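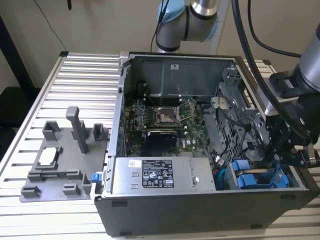 Who signs off a cell before the arms move on their own? The person who wrote the rules for it, and one other person who didn't.

At Holroyd the person who wrote the rules was Baiba Jaunzems. The other one, that May, was Austra Ots.

By Baiba Jaunzems' count the Trunis sheet had 157 lines. Austra read them standing up, with the pendant under her arm.

"Line 40," she said. "Both arms stop if either one stops."

"Yes."

"What if one is holding a power supply?"

"It keeps holding it. Grip stays closed on a stop. That's line 41."

Austra turned the page. The old site at Cloltitz had let the grip open on a stop, and she had worked there for 700 shifts. She still looked at the floor under a gripper before she looked at anything else.

"Who can clear it?"

"Whoever pressed it."

"And if they've gone home?"

Baiba took the pen and thought for a while. The vent fan came on over the door.

"Then it stays stopped," she said, and wrote that in between 41 and 42.

"You'll lose a night."

"We'll lose a night."

Austra signed at 4:20. She put her hand on the guard rail — the cold part, near the post — and waited until Baiba had stepped back behind the yellow line with her. Then she read line one out loud, the way the sheet said to, and Baiba answered it.

Posted in Stories by Neltness, May
1,159 reads | 12 comments | Share
Search stories Go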